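Home | Recipes | Around the House | About Me | Contact

5 April 2019
by Dale Simard

I have become a person with opinions about washing dishes by hand, and I'm so happy about it!

Our dishwasher quit in November. I priced a new one, sulked for a while, then filled the sink and got on with it. Five months later I look forward to it (yes, really). I put on a record, run the water as hot as I can stand and go glasses first, then silverware, then plates, with the greasy pans dead last. The whole thing takes about 20 minutes after a big supper, and I get to look out at the bird feeder the entire time.

The best change I made was to quit drying. I used to go through towel after towel, and now everything just goes in a rack and I walk away. Bowls need to lean forward a little or they hold a puddle, and mugs want some air under the rim. Wire is my favorite kind, so easy to scrub! 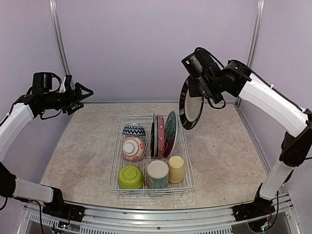
Mikkel Bundgaard wrote to say I have the order wrong and silverware should soak while the glasses get done, so it goes in second but starts first. I tried it last night and the forks came out great. Next up, I want to find a brush that lasts longer than a month.

9 comments | 15 shares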